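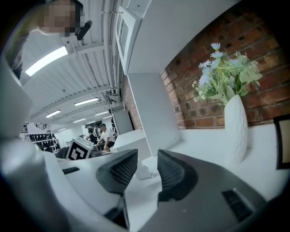
How should exposed interior brick be cleaned in a workroom where the tables must stay in service?

Dry methods should be used first: a soft brush, then a vacuum with a brush head, working from the top of the wall to the bottom in narrow sections, with the nearest tables covered.

Lirwood Building Users Forum
Facilities and Shared Rooms
Topic: Brick wall and ceiling cleaning, upper workroom

Posted by K_Woldegiorgis, 9:40 am

The question and answer at the head of this topic are taken from the room guidance and are repeated for convenience. Occupants are invited to comment before the work is scheduled for January. The proposal covers the large red brick wall, the narrow strip of brick beside the white column, and the ribbed ceiling with its light fittings and pipes. The wall measures 712 square feet. The white tabletops are to be covered with cotton sheets each evening and uncovered before 8:00 am.

Comments on the method are welcome. Comments on the color of the ceiling belong in the redecoration topic.

Kiros Woldegiorgis
Room Scheduling

Posted by tmill_upper, 10:15 am

I support dry brushing in principle. I would ask that the dark patches on the brick be left out of the first pass. They appear to me to be old weathering, and the patch we brushed on the stair landing came up lighter than everything beside it. It has remained so for two years.

Posted by Rollent_tenant, 10:52 am

I must disagree with the previous contributor. Leaving the patches until later means two rounds of dust and two rounds of covers. Our group lost three mornings to the last cleaning. If the patches are to be treated at all, they should be treated in the same week.

Posted by tmill_upper, 11:06 am

Three mornings were lost on that occasion due to wet cleaning, and the mortar was still shedding sand in the spring. The present proposal is dry. The two cases are not comparable.

Posted by archive_desk, 11:30 am

For reference, the earlier work was recorded under job 3406. The note on file reads: "Mortar soft at lower courses. No water. No wire brushes." It does not mention the patches. The landing was recorded separately, under job 369, and a mild detergent was used there. Tmill_upper may wish to consider whether the lighter color was caused by the detergent.

Posted by tmill_upper, 11:48 am

I was not aware of the detergent. I withdraw the comparison with the landing, although I would still prefer a small trial area at the far end.

Posted by second_shift, 1:20 pm

May I raise the ceiling? The ribs hold a considerable amount of dust, and so do the tops of the pipes. If the brick is cleaned first, the dust from above will settle on it within a day. The order of work should be as follows:

Pipes and brackets
Ceiling ribs and beams
Light fittings, switched off and cool
High window frame
Brick, from the top down
Tabletops
Floor

The current proposal lists the brick first.

Posted by K_Woldegiorgis, 1:45 pm

The order given by second_shift is accepted and the proposal will be amended. A trial area at the far end of the brick wall, 11 courses high, will be brushed before the remainder. Occupants may inspect it and reply in this topic.

Posted by Rollent_tenant, 2:10 pm

Our objection to a second round of covers stands. We will accept the trial area if it is brushed in the evening and the tables nearest to it are wiped down the same night. We also request that small equipment be moved by the people who use it. During the last cleaning a box of fittings from the Tokura bench was placed on a Warrier shelf and was not located for nearly a week.

Posted by K_Woldegiorgis, 2:25 pm

Both points are agreed. Each group will clear its own tables by 5:00 pm on the evening before work begins. Anything remaining will be covered where it stands and will not be moved.

Posted by second_shift, 4:05 pm

Please confirm whether the vacuum will be used after 6:00 pm. Our group holds calls at that hour.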